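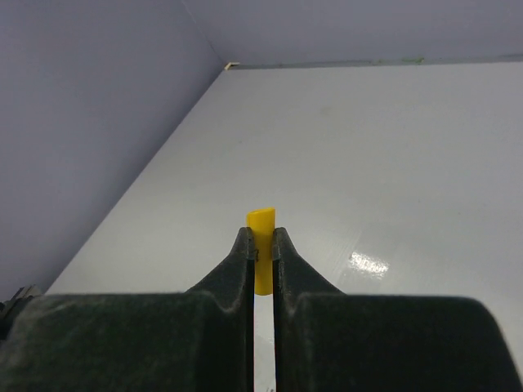

A yellow peg, held upright.

Minutes of the Desdale surname group, February, typed up by me (Nizar Dabbas)

We got going at 4, which for us is early. Fadi Rizk was in the chair again and I took notes, so blame me for the spelling. Last month's minutes were fine apart from one "Chong" I had put down as "Chang". Fixed now.

Fadi has finished his pass through the Unham parish index – all 3093 entries of it! He found 54 people under Midura, plus a few under Medura and one Madura who might be a clerk's slip. We went back and forth on whether to merge the spellings. I said keep them as written and add a cross-reference, and that's what we agreed. 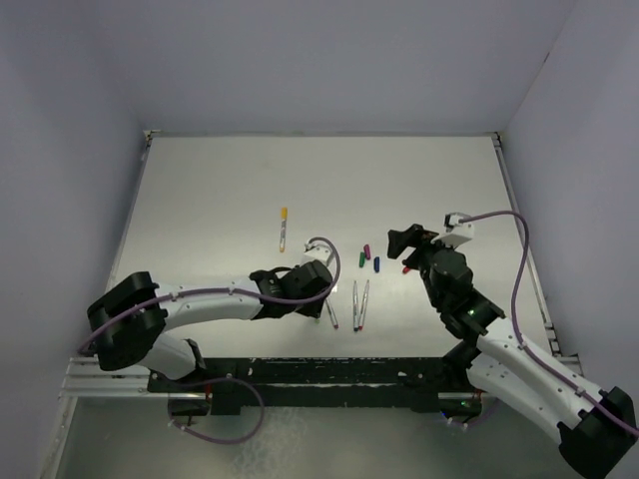
Then we got onto the Chong family letters. The granddaughter is happy for us to copy them but wants them back by summer, so I'll start on those first. Two are missing their envelopes and we can't date them yet. Fadi thinks the handwriting matches the 30 postcards we already have (I'm not so sure, the capital C looks wrong to me). 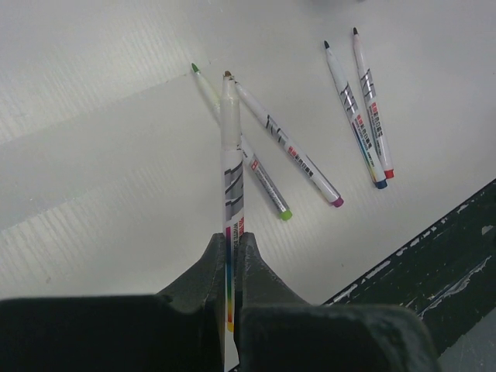
2 min read

The Desdale cemetery list came up last. Several rows have a burial year and no first name, and I'd love for someone to check those against the church book before we post anything online. Fadi offered to write to the parish office.

To do: Fadi, parish office letter and the Midura cross-references. Me, Chong letters – and a new ink cartridge for the printer.

Next meeting in March, same room, same time.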